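**Ticket: cursor jumps when working outside**
Opened by: Vira Marchuk
Product: Laluris mouse (the blue one)
Status: open, waiting on reply

Hi Bożena! Me again, sorry. I moved my work out to the deck this month and the mouse has gone a bit nuts. It was perfectly fine on my desk indoors. Outside, the cursor skips sideways, freezes, then shoots up to the corner of the screen like it has somewhere to be. It started on the first morning out and it's happened every day of the 5 I've worked out there.

My table is the round glass one with the bumpy top (I love it, I'm not giving it up), and I do have a pad, the flowery one.
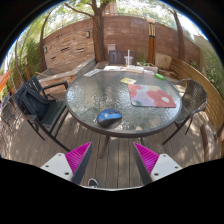

*Mouse on the bare glass, pad to the right of it.*

What I've tried so far:

- Fresh battery, no change.
- Unplugged the receiver, counted to 100, plugged it back in. Same.
- Turned off pointer acceleration like you told me last time. Slower jumps, but still jumps!
- Wiped the sensor window with a dry cotton swab.

**Reply from Bożena Zawadzka, Paroron support desk**

Hi Vira! Glass is hard on most optical mice, and a bumpy top that throws light around makes it worse. Please run it on the pad only for a while, then on plain paper, and tell me which one skips. Also check for lint around the scroll wheel while you're at it.

**Update, 3:00 p.m.**

OK, I did the paper test and the pad test. On plain paper it was smooth, not one skip. On the pad it was good in the middle and then jumpy whenever I drifted off onto the glass, and I drift a lot because the pad isn't very big and I wave my arm around when I'm on calls.

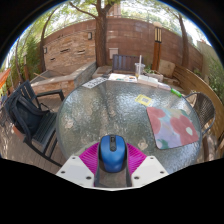

*Scroll wheel side up, with the pad on the right half of the table.*

No lint that I could find, and both buttons click fine. So I'm leaning toward the table being the culprit, but I'd still like to rule out the sun. I'll try again after dinner when the light is lower and write down what it does.

**Update, 9:00 p.m.**

Tried it on the glass again and it still skips, so I don't think I can blame the sun for all of it. Went through the Laluris booklet too and found the surface section, finally.
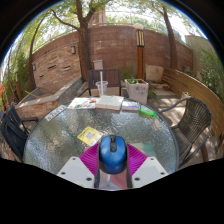
*Mouse above the glass, thin booklet toward the far edge.*

It says to avoid clear or textured glass and use "an even, opaque surface." Fair enough! Could you check whether Drininlow still carries the extra-wide desk pad? If they do, please put one on my account and leave this ticket open until I've had a few mornings with it.

Vira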